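Review: the Kellitari recording kit for collecting grasping examples, after one project 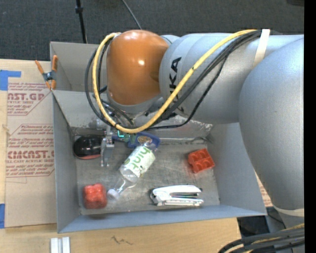
Thijs Nijs wrote to me under the first version of this page that the price of the kit means little, and that what he wants to know is how many usable grasps it gives in one working day. He is right, and I should have started with it. On our best day we saved 246 grasps, and 176 of them were good enough to train on. On a normal day it is less.

I work in a small lab where we teach a learning system to pick mixed things out of a bin. Our arm is a KUKA and we had it already. The Kellitari kit is the part that records: software for the joint positions and the gripper, a time server for the cameras, and a labeling program called Ollow. We bought it from Driltness, and the delivery took longer than they promised.

Installation

The manual is written for people who have done this before. I had not. The chapter on camera timing is four pages and I read it maybe ten times. Our first examples had the picture and the arm position a little apart in time, and we noticed it only when the training gave strange results. All of these had to be thrown away. There is a check for this in the second menu, under "Clocks". Please run it every morning.

Support answered in one day, always politely. One time the answer was for a different version of the software.

Daily use

One round goes like this. We put a few objects in the bin, start a session, and let the arm try. The kit cuts the recording by itself into single attempts, and it does this well. When an attempt is finished, Ollow asks if it was a success, and you press one key. After some 80 attempts my attention becomes bad and I press the wrong key, so now we change person at that point.

The choice of objects is left to you, and I think the manual should say more about it. We mix shapes on purpose. A water bottle with a clear body, a stapler on its side and a glossy black oval thing are three very different problems for a camera and for fingers. In our results the clear and the shiny objects fail most, so we record more of them. If you only use easy boxes, you will get nice numbers and a weak system.

What I do not like

You cannot correct a label later without opening the whole session again. With long sessions this is slow.

The export writes failed attempts in a separate folder, and the default setting is to leave them out. We want the failures too! My colleague Annelies Mulder lost a full session of them before she found the box to tick.

Also the file names are only numbers, so write your own notes about which objects were in the bin.

Would I buy it again

Yes, for a lab that already has an arm and one patient person. We also tried the Peeters recorder for a short time. It is easier to install, but it did not cut the attempts for us, and we did that work by hand in the evening.

My score is 79 out of 100. A new version is announced for August, and if the label correction is better in it I will change the score.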